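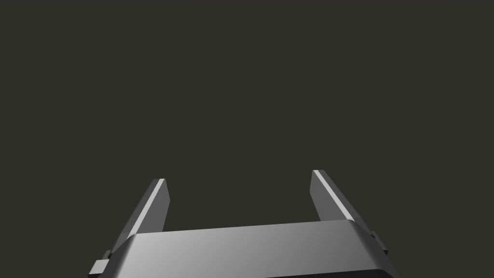 February
By a staff writer, Taswood

Most gripper comparisons test the wrong thing. They report closing force and cycle time, and then the buyer finds out in the first week that the fingers can't pick up a spoon.

We ran 800 grasps in simulation last month, split between the Trimell parallel jaw and the Pevano. The Trimell won on speed. It also missed 286 times, mostly on thin things lying flat. A spoon handle gives two straight plates very little to close on.
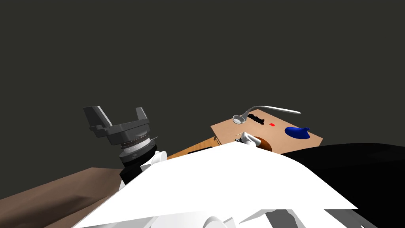

I would rather see vendors publish a miss count per object than one average. An average hides the spoon behind all the easy pickups. It hides camera placement too — a wrist view shows the jaws well, and a body view shows the table, and a controller tuned on one can do badly on the other.

Some people at Romaniuk say simulated trials prove nothing. I disagree. They are cheap, and a grasp that fails on a clean model deserves a hard look before anyone pays for hardware. Run them first, list every miss, and buy the arm after that.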